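Folding and Stacking Clothes on the Bed

Section 4 of the Murnville House Guide

Contents of this section
4.1 Before you start
4.2 Preparing the bed
4.3 Folding a long-sleeved top
4.4 Folding other items
4.5 Stacking and putting away
4.6 If the fold does not come out right
4.7 Laying out a sleeve

4.1 Before you start

This section covers clothes that have already been washed and dried. For washing and drying, see Section 3. For ironing, see Section 5.

You will need:
A made bed with the sheet pulled flat
The laundry basket from the hall closet
Shelf labels, if any are missing in the room you are working in

Check each item before you fold it. Feel the cuffs, the collar and the seams under the arms. These are the last parts to dry. If any of them feel damp, hang the item on the drying rack and leave it until the next day.

Empty all pockets. Put anything you find in the dish on the hall shelf.

Turn items right side out. Do this for the whole load first, then begin folding.

CAUTION: Do not put clothes from the dryer straight onto the bed if they have metal zippers or snaps. Let them cool in the basket for 10 minutes.

4.2 Preparing the bed

The beds in the Murnville house are the right height for most people to fold at without bending far. If the bed is too low for you, use the table in the laundry room and follow the same steps.

1. Take the quilt off and put it on the chair.
2. Leave the pillow at the head of the bed, or move it to one side.
3. Pull the sheet tight from the corners. A loose sheet moves with the clothes and makes it hard to get a straight fold.
4. Choose one corner for finished items and keep it for that. The upper left is easiest if you are right-handed and standing at the foot.
5. Keep the middle of the bed clear. This is your working area.

NOTE: Some of our sheets have a smooth, shiny finish and knitwear slides on them. Lay the item down lightly and straighten it with your palms. Do not drag it into place by the hem.

CAUTION: New red, navy and black clothes can leave color on a light sheet if they are damp. Fold them last, and only when they are fully dry.

4.3 Folding a long-sleeved top

Use this method for long-sleeved shirts, thin sweaters and sweatshirts without a hood. Button shirts need one extra step, given at the end.

1. Lay the top face down in the middle of the bed with the collar pointing toward the pillow.

2. Straighten the collar first. If the fabric is bunched at the neck, everything below it will be crooked. Hold the top at both shoulder seams and lift it slightly, then lay it down again.

3. Pull the hem toward you until the body lies flat. Smooth from the center out to the sides.

4. Straighten one sleeve. Take it by the cuff and draw it out to the side. Hold the shoulder with your other hand so that the body does not shift.

5. Straighten the other sleeve in the same way.

6. Fold one side of the body in toward the center. The fold line starts halfway along the shoulder and runs straight down to the hem.

7. Turn the sleeve down so that it lies along the fold. The cuff should point to the hem. If the sleeve is longer than the body, turn the cuff back up.

8. Repeat steps 6 and 7 on the other side. You should now have a long strip of even width.

9. Fold the hem up to the middle of the strip, then fold again to the collar.

10. Turn the item over, pat it flat and move it to the finished pile.

For button shirts: before step 1, fasten the top button, the third button and the last one. Turn the collar down.

NOTE: Do not stretch knitted sleeves. Draw the cuff out only until the creases open. Small creases in a knit will drop out on the shelf.

TWO PEOPLE: If two of you are folding, one stands at the foot of the bed and holds the body flat while the other stands at the side and draws out the sleeve. Finish both sleeves before either person starts to fold.

4.4 Folding other items

T-shirts: follow 4.3 and leave out the sleeve steps. Turn the short sleeve in with the side.

Pants: lay one leg on top of the other, match the side seams, then fold in thirds from the ankle.

Hooded tops: fold as in 4.3, then lay the hood flat over the back before step 9.

Heavy sweaters: fold once less than a shirt. They take up more room but keep their shape better.

Socks: pair them and fold them over once. Please do not roll the tops into each other. It wears out the elastic.

4.5 Stacking and putting away

1. Sort the finished items by room, then by type.
2. Put the heaviest items at the bottom.
3. Face all the folded edges the same way.
4. Carry the pile flat, with one hand under it and one on top.
5. Put clean items under the ones already on the shelf so that everything gets worn in turn.
6. Remake the bed. Shake the sheet out first to get rid of lint.

Shelves in the small closets are 300 mm deep. A large shirt folded as in 4.3 will hang over the front. For these shelves, fold in thirds at step 9 instead of quarters.

Spare shelf labels are in the drawer under the phone. Ask Esther Mutiso if you run out.

4.6 If the fold does not come out right

The strip is wider at one end: the side folds were not straight. Open it out and go back to step 6.

The sleeve sticks out at the bottom: turn the cuff back up as in step 7.

The collar is lumpy: it was not straightened at step 2. Start again from there.

The pile leans: turn every other item around so that the thick edges do not all sit on one side.

Questions about this section go to Dennis Chege or Shabani Mussa, extension 54.

4.7 Laying out a sleeve

The arrangement for steps 4 and 5, with a red top in the middle of the bed, one sleeve out to the right and the folded pile at the upper left. The collar still needs to be straightened as in step 2.

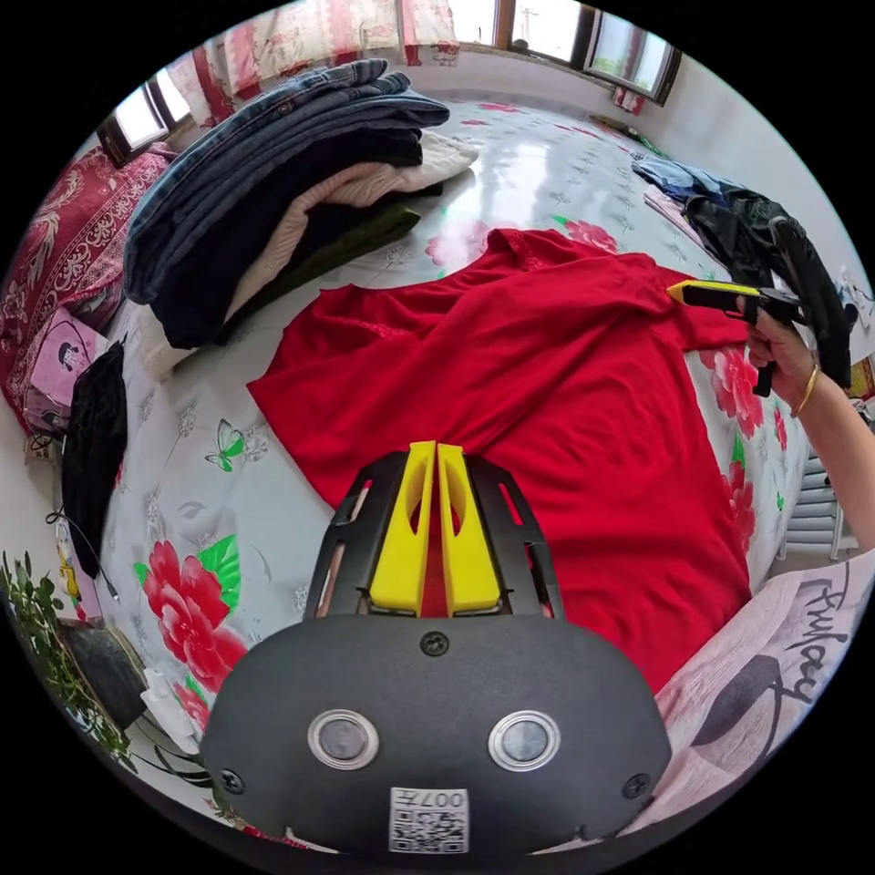 This page was last changed on 9 December 2018 by Yoga Lubis.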